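Szekeres Cricket Scorecards

Ball-by-ball and summary records from club cricket matches, typed up from paper scorebooks. Maintained by Marjan Ebrahimi and Stelios Nikolaidis.

Version 2, last updated 12 Apr 2018

Contents

matches.csv has one row per match: ground, toss, result, overs bowled.
innings.csv has one row per batting innings, with how out and bowler.
deliveries.csv has one row per ball. Only 27 matches have this, all of them played at Ullutness.
players.csv links player IDs to names as written in the book.

Files are UTF-8 and comma separated. Missing values are left blank. A zero means the scorer wrote a zero.

Known problems

Wides were scored as one run in the older books whether or not the batsmen crossed. We kept what was written. Totals in innings.csv may then disagree with the sum of deliveries.csv by a run or two.
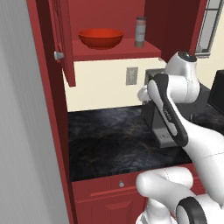

Rain-shortened games are marked with reduced = 1. The revised target is filled in only where the scorer noted it. In 16 matches the page with the bowling figures is missing and those columns are blank.

Player names are not fully merged. "N. Mendes" and "Natália Mendes" are the same person in players.csv, but other pairs like this are still separate.

Loading

Read matches.csv first and join on match_id. Dismissal codes are in codes.txt. Older Belach league games use 30 overs a side, so filter on max_overs before comparing strike rates.

Corrections

Send the match_id, the column and the right value to Mirko Fabbri. A scan of the scorebook page helps. Fixes go into the next version, planned for November.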